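Minutes of the Laltuda Map and Tracker Club, fall meeting, 11/05/2024

Okay everybody, I got stuck with the notes again, so you get them the way I talk. If I left out your favorite part, write to me and I'll add it before these go in the binder.

We started late since the side door was locked and half of us went around to the front. The August minutes were read and approved with one fix. I had written that the Gistumon watches get their maps over the phone, and they don't, they need the cable. Sorry about that!

Old business first. The dash trackers. We bought a batch of the Clokum ones last spring for members' cars and trailers, and the complaints are pretty much all the same: the battery drains if you park for a week. One member said hers was dead after a camping trip, and another said his has never gone flat (he drives every day, so it's always charging). We talked it over for way too long. What we settled on is that anybody who parks for more than a few days should switch the tracker to the slow setting, where it reports its position once an hour. I'll put the steps in the newsletter. The menu is buried, so don't feel bad if you couldn't find it.

Still on old business, the paper map drawer. It's a mess. I said I'd sort it and I haven't. Moved to next time.

Then the money. We have $377 in the account after paying for the room. Two things were asked for. The first was $200 for a second handheld receiver so the beginners don't have to share one on walks, and that passed with no votes against. The second was a yearly map subscription, and that one didn't pass. People felt the free maps are good enough for what we do, and I have to say I agree, though I do miss the contour shading. Somebody brought up that the subscription covers the back roads past Moen better, so we may look at it again if the price drops.

New business. The night walk! I'm so excited about this one. The plan is to walk the loop outside Moen with the screens turned off for the first half, using only the spoken directions, and then compare the tracks when we get back. Last time we tried something like it, two tracks from the same path came out on opposite sides of the creek, and we argued all the way home about whose was right. Bring spare batteries and a real flashlight, please. The one on your phone eats the charge you need for the track.

We also had a good talk about why the receivers act up downtown. The short version is that the signal bounces off the tall buildings and gets to you late, so your dot jumps over to the next street. A couple of members thought it was the weather. It mostly isn't. Standing still for a minute in an open spot before you start recording helps a lot, and so does leaving the thing on between stops.

The track archive came up too. We're at around 1000 saved tracks now, and searching them is slow because everybody names theirs "walk" or "Saturday" or nothing at all. From now on please name yours with the place first and then the kind of trip. I'm going to rename the old ones a few at a time, in the evenings, with the radio on.

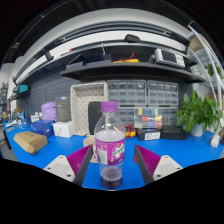 Does a handheld receiver need a phone signal to find where you are?
It works fine without one. The receiver only listens to the satellites, so you can be miles from any tower and still get your position, as long as your maps are already saved on the device.

That got asked by a new member at the end, and I wanted it written down because it comes up at every single meeting.

Things people said they'd do: I'm ordering the receiver, writing up the slow setting for the newsletter, and (yes, really) sorting the map drawer. The walk group will check the loop in daylight first and mark the soft spots near the creek. Anyone with a Clokum tracker who wants help with the menu can come half an hour early next time and bring the car.

The snack sign-up sheet is still on the door and it's mostly blank. We closed a little after nine and stacked the chairs. Whoever left a charging cable with green tape on it, I have it at my house.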